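Bench Assembly Technician, Part Time
Mostyn Workshop

Nudgate is filling 2 part-time bench positions. The work is mechanical assembly, cable dressing and fastener checks on small printed parts. Shifts are 3 hours, mornings or afternoons, and start dates run through December.

Duties: fit rollers into finger brackets, seat screws to the torque on the work sheet, route thin cables clear of the joints, and log each finished unit. The parts register holds 1,038 entries and must be kept current. Worn rollers are replaced and tagged at the bench.

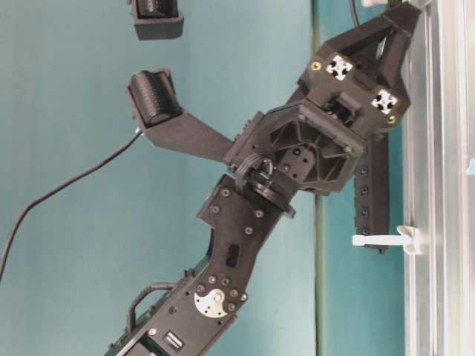
Wrist housing, ribbed rollers and forearm link, teal wall behind.

Required: steady hands, good close vision (corrected is fine), and the ability to read a simple exploded drawing. Experience with hex drivers and small connectors is preferred. Training on the Bondow register is paid.

Tools and eye protection are supplied. Applicants must be able to sit or stand at a bench for a full shift.

Send a one-page resume and two references to Tegwen Morgan, Workshop Office, by May 18, 2019. Questions on shift times go to Emlyn Edwards. A short bench test is part of the interview.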